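Search this thread
Sort by: Oldest first

Gladys Kombo
10 January 2019

I moved apartments over the holidays and did the whole thing without a moving company. Writing down how it went while I still remember. Thread.

1/ The distance was 17 miles, Fuststead to Didgate. The one quote I got was more than I wanted to pay for a one-bedroom, so I rented a van and asked my cousin Huiling Yin to help me lift.

2/ The van cost less than I expected. The deposit did not. They held $800 on my card and it took until this week to come back. If you're renting near the end of a month, check that your card can take the hold and your rent.

3/ I packed 48 boxes. Too many of them were big. Books go in small boxes. I knew this and still filled a large one with cookbooks, and we had to unpack it on the stairs.

4/ Write the room on the side of the box, on two sides if you can stand it. I wrote on the tops. Once they were stacked I couldn't read any of them.

5/ The couch is a Hamar, the older one with the legs that unscrew. Take the legs off before you get to the door. Put the screws in a sandwich bag and tape the bag to the underside of the couch. Mine are in a coat pocket somewhere.

6/ Change your address early. I filed mine 45 days ahead and the only thing that went to the old place was a dentist bill. The electric company was harder. You can't do it online if you're closing one account and opening another on the same date. Call in the morning.

7/ Someone asked if the new building has an elevator. It does, but you have to reserve it, and the slots are two hours. We used all of ours and carried the last few things up on foot.

8/ Boutros is the cat. He spent the drive in his carrier on Huiling's lap and complained the whole way. I shut him in the bathroom with his litter box and a towel from the old place until the front door was closed for good. He came out for dinner and went straight under the bed.

9/ Keep one box with you in the front seat. Mine had the kettle, a shower curtain, toilet paper, phone chargers, cat food and a screwdriver. I forgot sheets.

10/ Two pictures. 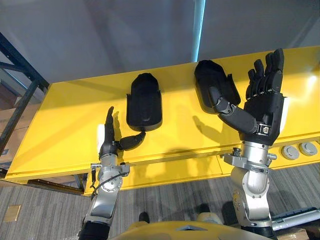
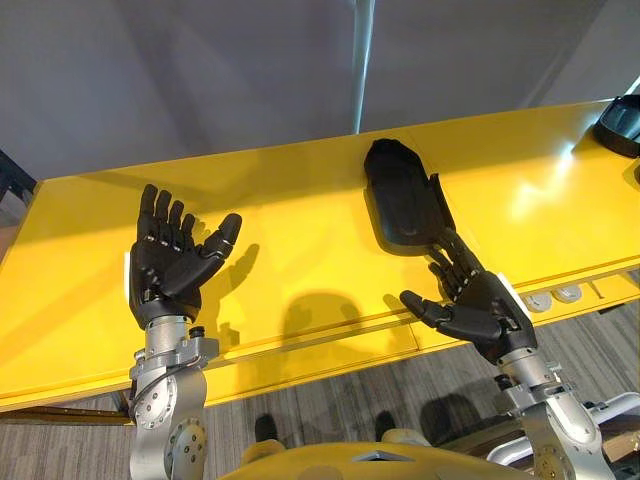
11/ Before you hand back the keys, take photos of every room, inside the oven and inside the closets. My old landlord wanted to charge me for a cracked tile. I had a photo of it from the week I moved in and he dropped it.

12/ Still to do: curtains for the bedroom, a new library card, and finding out which bin the cardboard goes in. The boxes are flat behind the door if anyone in Didgate needs them. Pick up only, evenings are best.

Contact | © 2019 | Back to top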